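Roof diary, April, evening

Went up to see the sky again and I'm so glad I did! 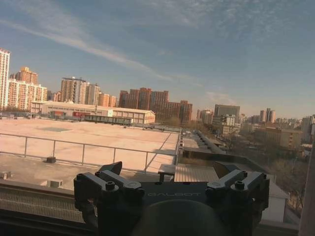

My sister says I should get a proper hobby, one with a club and a newsletter, and that looking at clouds is what people do when they're waiting for a bus. Fine. I told her I'd go up every clear evening this month and write it down, and that makes it a hobby.

So, for the record. Pale blue, nearly the whole way over, and one long thin white streak running down at a slant from the left toward the middle. I love those. There were hazy wisps over on the right as well, so faint that I kept losing them and finding them again. And then low down, behind the skyline, that warm brownish haze the city gets, where the blue just gives up. I tried to decide what color it was and got as far as weak tea.

The light on the big flat part of the roof was gorgeous. It's plain beige up there, just seams, and at noon you'd walk across it without a thought, but when the sun is warm like that the whole surface looks baked. I stood by the guardrail and did nothing at all for a good long while. Then I remembered I was supposed to be trying for 30 minutes without checking my phone (the new rule, started after the Podix bill came) and of course I checked my phone to see how long it had been. Eleven minutes. Will try again tomorrow.

I want to learn the cloud names properly. The library had a field guide with 200 photographs in it and I renewed it twice before somebody else put a hold on it, so back it went. I can do cirrus. I can do the big lumpy ones. Everything between those is still guesswork, and whether a streak is a real cloud or something a plane left behind is beyond me unless I catch the plane doing it. I didn't tonight, so I've put it down as "streak" and left it there.

Other roof business. The Cistwood people are supposed to come and look at the corrugated section before summer, and the letter under the door says the stairs will be closed for 40 hours when they do. Why 40? Who works that out? I hope they pick cloudy days. I also wonder if anyone would mind a pot of something up there, thyme maybe, or one of those trailing things that can take the wind. Must ask before I buy. The little dark bench could do with company.

Came down hungry and got the lentil soup from Karunaratne on the corner, extra lime, and ate it standing at the kitchen counter with my coat still on. So good. They've changed the bread and I think I like the new one better, though I'll need to eat a lot more of it to be sure.

For tomorrow - bring a sweater, bring a pencil that works, leave the phone on the shelf. Look up contrails. Call my sister back and tell her about the streak whether she wants to hear it or not.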